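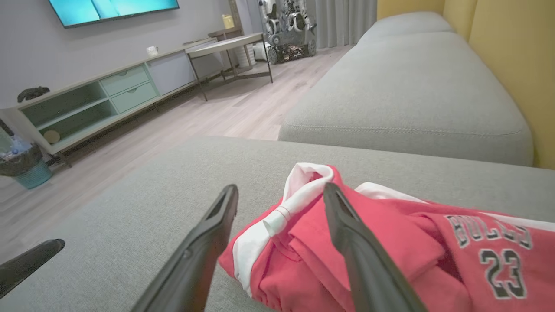 Nendska two-arm home manipulator: laundry and tidying review

Reviewed by Subbarao Pinto
Tested on software build 79

Manufacturers of home robots like to show towels. A towel is rectangular, has no inside, and looks the same from both faces. A sleeveless basketball jersey has three large openings and a slick body that slides over itself. I have used a red Bulls jersey as a standard test item since March, and it has embarrassed every machine I have put in front of it.

The Nendska is a two-arm unit sold by Clinduver for domestic pickup and folding. I ran it for 30 days on a short list of chores, with the sofa as the main work surface. The manual recommends a table. Most people I know fold laundry on the sofa.

Setup

Mapping the room took one pass. The arms then need a calibration routine, repeated whenever the base is moved by hand. The routine is reliable but slow, and it can't be interrupted without starting over. Work surfaces are marked in the app by tracing an outline. The app rejected my first sofa outline for being too close to the backrest and did not say so until the job was started.

Picking up

The fingers are long and narrow, and they suit cloth. Pinching a raised fold from a crumpled garment is the best thing this machine does. It looks for an edge or a ridge, approaches at an angle, and closes with low force. Thick trim is easier for it than body fabric. A collar or armhole binding gives the tips something to hold, and most of the successful lifts began there.

Upholstery is the weak point. On a soft seat the fingertips press into the cushion before they close, and the planner does not always allow for that. Several attempts ended with a pinch of sofa cover. The arm detects this as excess load and lets go, so no damage was done, but the retry begins from the home position and costs 2 minutes.

Spreading and folding

Spreading takes both arms. One holds, the other pulls, and the cloth is checked again after each move. Output was acceptable on T-shirts and good on pillowcases. On the jersey the machine repeatedly took the far side of an armhole for the outer edge of the garment and pulled the opening wide. 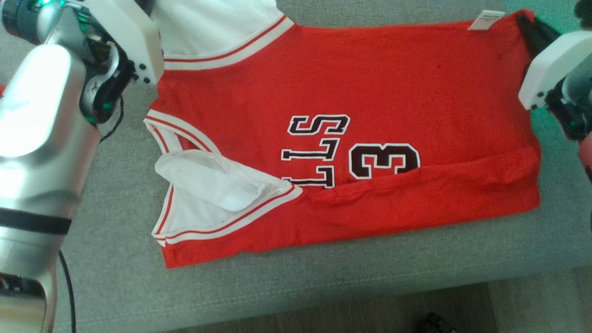
The second difficulty is orientation. The software has no firm idea of front, back, or right way up. It works from the outline, and a garment already doubled over has a misleading one. A fold running across the body was accepted as a hem in two of my logged runs, and the finished bundle had the numbers half inside. Large lettering ought to be a useful cue. Build 79 makes no use of it as far as I can tell — Clinduver's support desk would only say that garment recognition is "under review."

Comparison

The Lurix, which I tested on the same garment, has a stronger lift and a wider grip. It is also worse at thin cloth and tends to drag the item before raising it. For toys and shoes I would take the Lurix. For anything woven or knitted the Nendska is ahead. The Tóth folding frame is a different kind of product, with clips that a person loads by hand, but it folded a jersey correctly every time and needs no map of the room.

Chores, as tested

Clearing clothes from a seat into a basket: dependable, slow.
Folding towels and pillowcases: dependable.
Folding T-shirts: usable, with uneven sleeves.
Folding the jersey: not usable without correction.

Noise and upkeep

The arms are quiet in motion. The base fan is louder and runs on for 120 seconds after a job ends. Fingertips need wiping when lint builds up, and grip gets noticeably worse if this is skipped. Replacement tips are sold in pairs and fit with a single fastener.

Verdict

I would not buy the Nendska for folding at this stage. As a machine for getting clothes off furniture it works, provided the owner is out of the room and in no hurry. The hardware seems capable of more than the current build asks of it, so I will run the jersey again when the garment update ships.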